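Keep the Paper Timetable on the Pole

I take the bus from Farkcombe most mornings, and last week the paper timetable vanished from my stop. No warning. There was just a bare metal panel with four little squares of old glue on it, and under that a sticker telling me to download the Zerkora app.

I already have the Zerkora app. I've had it for two years and I use it to pay for my laundry, which is a whole other column. I'm no technophobe, is what I'm saying. But I stood at that pole in the drizzle with my gloves in my teeth, trying to remember a password so I could find out when the number 62 was coming, and I got madder and madder. The bus showed up before the app did!
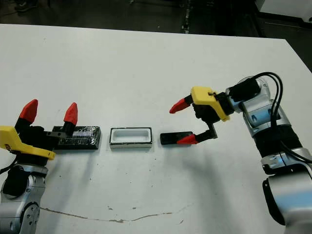

A printed timetable does a few things so well that we've stopped noticing them. It's there at five in the morning. It works for a kid whose phone is dead and for my neighbor who has never owned one and doesn't plan to start. You can run a finger down the column and see the whole day at once, and you find out stuff you weren't even looking for, like the fact that there's a late bus on Fridays, or that the Trindade route skips the hospital on Sundays. The app shows me the next two departures and then an ad for mattresses.

That "whole day at once" part matters more than people think. When I plan a trip, I'm usually asking whether I can get there, do the thing, have a sandwich, and get home before dark. For that I need the shape of the day. An app is great at telling me the bus is running late (and I love it for that, I really do), but it's lousy at telling me what my afternoon could look like. I end up poking in one departure time after another like I'm trying to crack a safe.

Now, I know the argument on the other side. Paper goes out of date. Somebody has to drive around swapping the sheets, and that costs money, and half the time they get scribbled on. All true. When the schedule changed in June, the sheet at my stop was wrong for weeks, and I missed a dentist appointment over it. I was not that upset about the dentist.

But a wrong sheet is a problem you can fix with a right sheet. Taking it down altogether just moves the work over to us. Every rider now has to bring their own timetable, in the form of a charged phone with a data plan and decent eyesight. The bus company saves the price of some ink, and the rest of us stand around squinting. I'd feel better about it if the fare had dropped, but I think you can guess what the fare did.

It's the same with menus, by the way, and parking meters, and the little map that used to be on the wall at the Stestum shopping center. I went in there for a lampshade and walked past the same pretzel stand over and over. There was a code to scan where the map used to be. I scanned it, and it wanted my birthday.
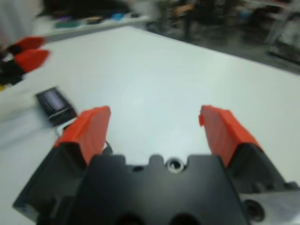

What I'd Settle For

I'm not asking anybody to turn back the clock. Keep the app. Keep the sticker, even. Just put one sheet of paper on the pole next to it, in big type, with the times for the whole day and the date it was printed, so I can judge for myself how far to trust it. If the money's tight, start with the stops by the clinic and the high school and work outward from there.

And if the company won't do it, I have a printer and a roll of tape. I've already typed up the weekday times for my own stop. They fit on a single page with room left over, so I put the Saturday ones on there too.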